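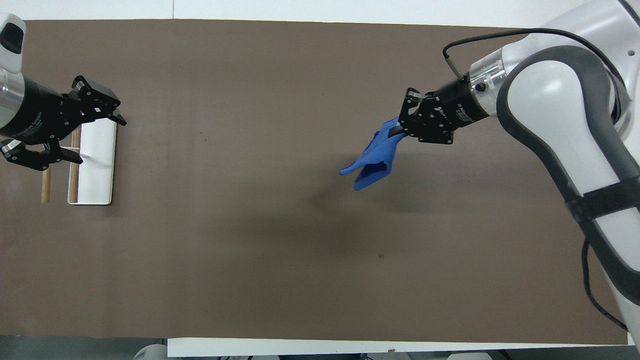
Participants wanted: two-arm bench build, Floltuswood shared workshop, Dusham

Floltuswood is looking for 2 people to join the build group for its two-arm bench from March until the end of June. The places are unpaid. Workshop membership is included for the period and tools are provided.

The bench is a pair of robot arms facing each other across one table, each with a fingered gripper. It is meant for small handling jobs: picking up dowels, moving boards, passing cloth and gloves from one side to the other. The arms and grippers were bought second-hand for £2,985. A further £1,799 is set aside for the controller cabinet, cabling, guarding and spares. All spending is already agreed and participants are not asked to contribute.

Place A: mechanical

Work covers gripper fingers, fixtures and cable routing. The present fingertips hold rigid parts well and soft parts badly. A glove picked up by the cuff hangs in folds and the free end moves about, which makes the second grasp hard to place. We want new fingertip pads, a dowel rack and a board stop that can be removed without tools. You should be able to read a drawing, use a pillar drill safely and keep to a tolerance. Experience of 3D printing is useful.

Place B: software

Work covers the motion code, the handover routine and the fault log. The code is in Python, with a small amount of C++ on the gripper side. At present each arm runs its own program and the two are started by hand. The first task is a shared stop and a shared clock. The second is a check that one arm has let go before the other moves off. You should be able to write code that other people can read. Previous work with arms is not needed.

Hours

One evening session a week, 18.30 to 21.30, plus a longer daytime session each month. Please apply only if you can attend most of them. Work between sessions is welcome, but the arms may not be powered with fewer than two people in the room.

Conditions

Applicants must be 18 or over. The workshop induction and the Kirton bench safety test must be passed before first use. The unit is on the ground floor with level access. Drawings and code are published under an open licence, with contributors credited unless they ask otherwise.

To apply

Send one page stating which place you want, what you have built or repaired, and which evenings you cannot do. Photographs or a link to code may be attached. Mark it "Bench build" and leave it at the Floltuswood desk or use the contact form on this site. Applications close at noon on the last day of February. Short visits to the bench will be offered before places are confirmed.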